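Home Ideas Workshop Garden Subscribe Search

Small Spaces / Sorting It Out

The drawers that ate my junk tin
By Edgardo Malabanan
February

I own a cookie tin with 200 screws in it, and last Wednesday I tipped the whole thing out on the kitchen table looking for one picture hook. I did not find the hook. I did find a guitar pick, three dead button batteries and the little key that bleeds the radiator (we'd bought another one by then, of course).

So I've gone over to drawers. You know the kind I mean, the plastic organizers your uncle had on his workbench, with a colored frame and see-through drawers that slide right out. I love them. I love them a bit too much, my wife would say, as she has now heard the word "divider" at dinner more than once!

My big rule is to sort by job. I spent years trying to do it by size, with tiny washers here and slightly less tiny washers there, and it fell apart inside a week every time. Now there's a drawer for hanging things, a drawer for fixing chairs and a drawer for anything that came with a Plandberg shelf and was left over at the end. That last one fills up fast.

Mixed drawer widths are worth paying for, too. My first organizer was a Skarex with 14 drawers, every one the same, and I could never get a long bolt to lie flat in it. Wall plugs can live in something narrow, but hinges want room.

Oh, and put down something pale before you start sorting — a big sheet of paper is plenty. Dropped screws show up right away.

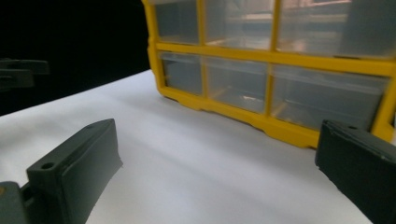
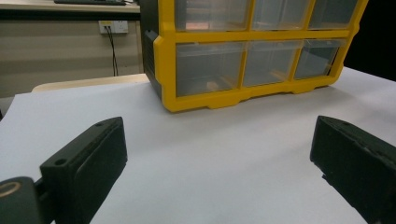

Labels, then. I held out for ages on the grounds that clear drawers don't need them, and for big stuff I still think so. For screws I gave in. A strip of masking tape and a pencil will do, and you can peel it off when you change your mind, which I have done 5 times since the holidays.

The tin is still on top of the fridge, by the way. I'm allowed to drop things in it all week, and on Sunday night it gets emptied into the drawers while the pasta water boils. Last time it was mostly rubber bands, and I still haven't decided where those go.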